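La plataforma vecinal Ikholm pide a Ustadon las pruebas de su "madera sostenible"

Uvville, septiembre - La plataforma de consumo Ikholm reclama a la cadena de muebles Ustadon que explique en qué se apoya la etiqueta "cien por cien responsable" que luce desde la primavera en 795 artículos de su catálogo. La empresa remite a un informe de la consultora Yeoh que, por ahora, ningún cliente ha podido leer entero.

El resumen publicado ocupa 12 páginas y dedica solo dos al origen de la madera. Habla de "proveedores de confianza" y de "bosques bien gestionados", sin nombrar ni unos ni otros. Ikholm ha pedido el documento completo dos veces y ha recibido el mismo folleto en ambas ocasiones. 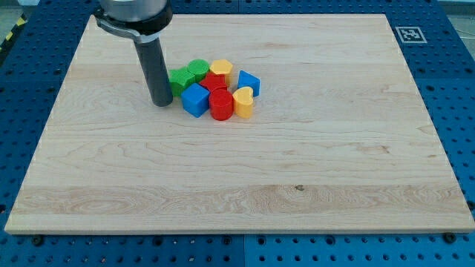
Tablero de arce claro, con un pequeño nudo en la veta.

La plataforma recuerda que el aspecto de una tabla dice poco sobre el bosque del que salió. Tampoco convence la promesa de replantar: Ustadon anuncia 1.722 árboles, pero no indica especie, lugar ni plazo - y sin esos datos la cifra no se puede comprobar.

Ikholm ha dado a la cadena 60 días para publicar la lista de proveedores. Si no hay respuesta, llevará el caso a la oficina municipal de consumo de Uvville.

Contacto para medios: oficina de prensa de Ikholm, Uvville.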